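Drutlow Preserving Kitchen: where we've got to by October

6 min read

Hello Maj-Britt, and hello to everyone else at the Conneely Fund who gets passed these. You did say the last report was a bit stiff, so I've written this one the way I'd tell you over a cup of tea, and the budget sheet has gone to Leif separately.

The big news is plums. I know the application talked mostly about cabbage and beetroot, and we'll come to those, but the plums came early and all at once and we had to drop everything. People were turning up at the back door in Drutlow with carrier bags and washing-up bowls and, in one case, a baby bath full of the things. We made jam until we were sick of the smell of it, then chutney, then we salted a batch the way Borghild Amundsen had read about, small and hard and not quite ripe. I was doubtful. They're sharp enough to make your ears move but with plain rice they are gorgeous, and I've put a jar aside for you if you're brave.

So, the kitchen itself. The second-hand range went in during the summer and it's been a good buy, though the left-hand back burner sulks if you turn it down too low. We've learned to keep the stockpots on the front. The sinks are deeper than the ones we drew on the plan, which has done my back no favours but does mean you can wash a whole crate of leeks without flooding the floor. The extractor fan is still noisy. Leif Söderlund has had the cover off it and thinks it wants a new bearing, and he's waiting on a price. Until then we open the windows on vinegar days and shout at each other.

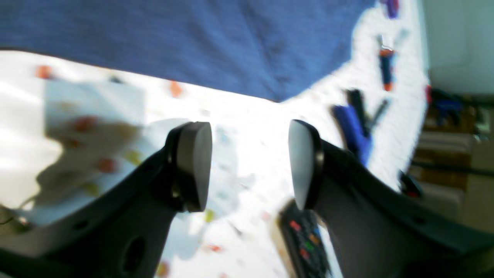

Gripper with its fingers open, a rounded pad at each tip.

Now the sessions. We said we'd run an evening class and a daytime one, and both are going. The evening one is on a Monday and it filled up straight away, mostly with people who have an allotment and a marrow problem. The daytime one was slow to start. I had put it at half past nine, which was daft of me, as anybody doing the school run arrives hot and cross at ten. We shifted it later and it's been lovely ever since, much more gossip and much better chopping. In all we've had 47 people through the door for at least one class, and a good many of them have come back for more, including a few who only came in to get out of the rain!

Tsehay Admasu has been teaching most of the fermenting and I can't tell you how lucky we are to have her. She won't let anyone weigh the salt by eye, not even me, and she makes everyone taste the cabbage before it's packed down, again after a few days, and again when it's ready. It does slow things up. But you can hear people getting it, and they go home and do it on their own worktops. We had one poor batch, carrots, which went soft and smelled of wet dog. It was my fault for putting the crock next to the range. That's gone on the compost and the crocks now live in the old pantry with the door shut.

I should talk about money. We've spent £3,153 of the equipment grant, and most of that is the range, the steel tables and the big preserving pans. Jars have cost more than I guessed. I'd assumed people would bring their own back, and they do bring jars back, heaps of them, but they come without lids or with lids that have gone rusty round the edge, and you can't seal on those. So we've been buying new lids in bulk from Romaten, who are quick and don't mind a small order. I'd like to move a little from the printing line to cover lids through the winter. Nobody has missed the leaflets, and the chalkboard outside does the same job. Could you let me know if you're happy with that, or whether it needs a form?

The labels were a bit of a saga. We wanted something people could read and that wouldn't slide off in a damp cupboard, and the first lot did exactly that. Borghild redid them on plainer paper with the ingredients bigger and the date in the corner, and they stay put. They aren't as pretty (she drew a very nice beetroot for the first ones) but I've stopped finding mystery jars at the back of the shelf.
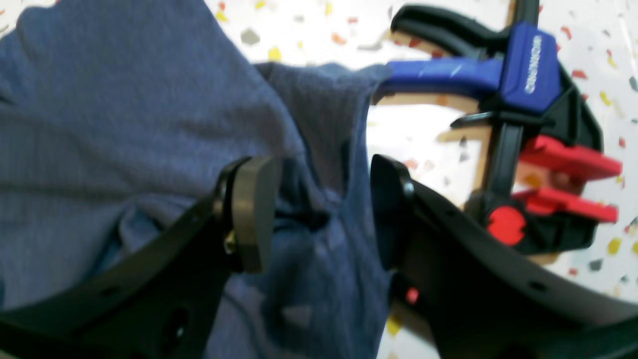
As for getting food in, the Pollden orchard has been as good as its word and more. We pick up windfalls twice a week while they last, apples mainly, with a few pears that want using the same day. The allotment people leave things in the porch. What we haven't cracked is the stuff left over at the end of the Saturday stalls, which was a big part of the application, so I'd better own up. The stallholders are willing, but they pack up at teatime when we've no one in the building, and by the next session the spinach is slime. I've asked two of them if they'd take a key to the porch and they're thinking it over. Roots would keep quite happily out there in cold weather, so I'd start with those and leave the leafy stuff until we've got somebody who can come in and deal with it on the night.

We did put on a tasting evening, which wasn't in the plan at all. We just had so much piccalilli. We pushed the tables together, somebody brought bread, somebody else brought a very strong cheese, and we opened a jar of everything we'd made. The green tomato chutney won by a mile. The pickled turnip had its fans, me among them, and the marrow and ginger jam was eaten politely. I'd like to do another one after Christmas when everyone's fed up with rich food and could do with something sour.

Before the next report I want to get the fan mended, sort the porch key, and have a go at kimchi with a proper glut of cabbage. Tsehay would also like to run a short course on storing roots in sand, and I've said yes if we can find boxes. I owe you the feedback sheets too. They're filled in, they're just a bit sticky, and I'm copying them out so that you don't have to peel them apart.

Do come and see us if you're over this way. Evenings are best, and bring an apron.

All the best,
Sumeya Woldemariam

Last updated: October

Recent items
Salted plums, Borghild's way
Which lids will seal and which won't
Windfall pick-ups from Pollden
Marrow and ginger jam, second attempt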